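Section 4. Setting Out the Sorting Table

Read this section before you handle any stock. It applies to small packaged goods such as boxed items and squeeze tubes. Glass jars and refills are covered in Section 5.

Before you start

Wipe the tabletop and let it dry. Take the containers you need from the Prallen shelf and check each one for cracks along the rim. Do not use a container with a split handle.

4.1 Placing the containers

1. Put the shallow tray in the middle of the table. It is the working tray and holds the boxes waiting to be sorted.
2. Put the taller basket to the right of the tray. Tubes go here.
3. Put the plain bin at the far left. Keep it for items that are crushed, leaking, or missing a label.
4. Leave enough space between containers to lift each one out without moving the others.

Note: The containers may be any color. Go by shape and position when you set the table.
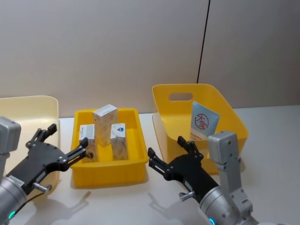

4.2 Loading the tray

1. Stand each box upright on the floor of the tray. Do not lay boxes flat or stack them.
2. Place taller boxes toward the back so the shorter ones can still be read.
3. Turn the printed front of each box toward you where there is room.
4. Stop when the boxes start to press against one another. Start a second tray if needed.

Caution: Do not slide a full tray across the table. Upright boxes tip easily. Lift the tray with two hands.

4.3 Loading the basket

1. Check that the cap of each tube is closed tightly.
2. Lean the tube against a wall of the basket with the brand name facing out.
3. If a tube has leaked, put it in the left bin and wipe out the basket before adding more.

Note: The cut-out handle is for carrying. Keep tubes from poking through it.

4.4 Clearing the table

Enter the contents of each container on the Zindeo sheet before you empty it. Return containers to the shelf clean and dry, with trays at the bottom. Questions about damaged stock go to Nilmini Cassim. For replacement containers, see Lakmal Patwary.

Section last revised 2 May 2024.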